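Why did Thomas need to touch?
Stoltness
Our Tuesday group spent 50 minutes on John 20 and got as far as the locked door. Did Thomas touch the wounds or not? 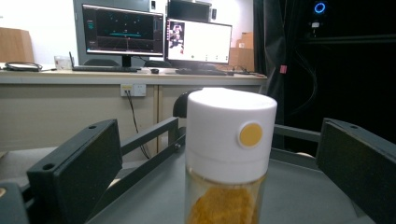 Clear jar, white screw lid.

Ilse Weidemann
John never says he did. He's offered the chance and goes straight to "My Lord and my God" – painters added the finger.

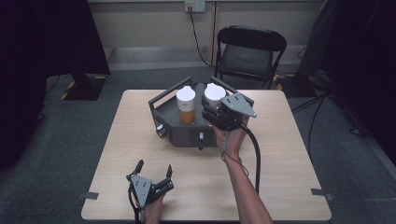 Thomas gets a raw deal, I think. The other ten had already seen. I'd want more than hearsay too, even over which of two white-lidded containers on a tray holds the sugar.

Rizk
Yes he did. Everyone knows that.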